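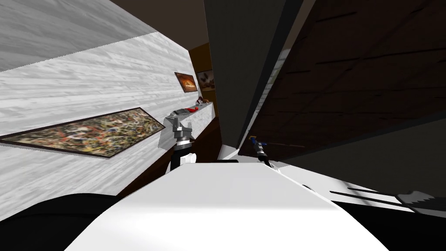

Dindel Court Residents' Association
Minutes of the regular meeting, Aug 2, 2020

Held by phone conference. Called to order at 7:05 p.m. by Sumeya Zeleke.

On the call: Sumeya Zeleke (chair), Mesfin Lencho, Sumeya Ambaye, Desta Birhane (minutes). Fuad Gudeta joined during item 3. With two Sumeyas on the call, last names are used below.

1. Minutes of the last meeting
Approved with one correction. The bike room key deposit was recorded as refundable after a year. It is refundable on move-out only.

2. Money
Lencho read the balance, $1,596 after the July bills. The insurance payment has cleared. Two households have asked to pay dues late and this was agreed without discussion. Ambaye asked if the bank still charges for paper statements. Lencho will find out and switch to online statements if it does.

3. Water shutoff
Moltel Plumbing wants to replace the main valve in the basement and needs the water off for most of a morning. Zeleke has asked them for a firm start time and does not have one yet. Birhane said the last shutoff notice went up the night before, and several people on the top floor missed it. Agreed that notices go under every door as well as on the board by the mailboxes, at least two days ahead. Gudeta has a spare key to the basement and will let the plumbers in.

The old valve handle has been stiff since January. Please do not try to turn it. If there is a leak, call Moltel directly - the number is on the inside of the meter cupboard door.

4. Laundry room
Dryer 2 is taking two cycles to dry a normal load. Ambaye cleaned the lint trap and it made no difference. She thinks the vent hose behind the machine is crushed. Gudeta offered to pull the dryer out and look. If the hose needs replacing he may spend up to $41 without coming back to the group.

Hours were discussed again. Apartment 12 has complained about the washers running after 11 p.m. The posted hours are 7 a.m. to 10 p.m. and they stay as they are. Zeleke will speak to the people concerned. Lencho would like a timer on the outlets. Birhane was against this because a load could be left sitting in water overnight. Left for now.

5. Yard and trees
The Moges company quoted for trimming the maple on the parking side. The quote covers hauling the branches away but not grinding the stump near the fence. Ambaye felt the stump should be done at the same time, as the truck will be here anyway. Lencho asked for a second price before anything is signed. Carried over.

The raised beds are all taken. One person is on the waiting list. Tomatoes have been picked from beds by people who did not plant them, and Gudeta asked for this to be written down.

6. Intercom
Skultusent sent the new contract. The monthly price is unchanged but the term has gone from one year to three. Zeleke moved to ask for the one-year term again, seconded by Ambaye. All in favor. Birhane to write the letter.

7. Other business
Packages are being left on the stairs. Residents should ask drivers to use the shelf in the entry.
Ambaye has a folding table to give away - see her before she takes it to the thrift store.
The side gate latch still does not catch. Lencho has the part and needs someone to hold the gate while he fits it. Gudeta will help.

Next meeting by phone again, same number and code. Zeleke will send the agenda out a week before.

Adjourned at 8:20 p.m.

Minutes taken by Desta Birhane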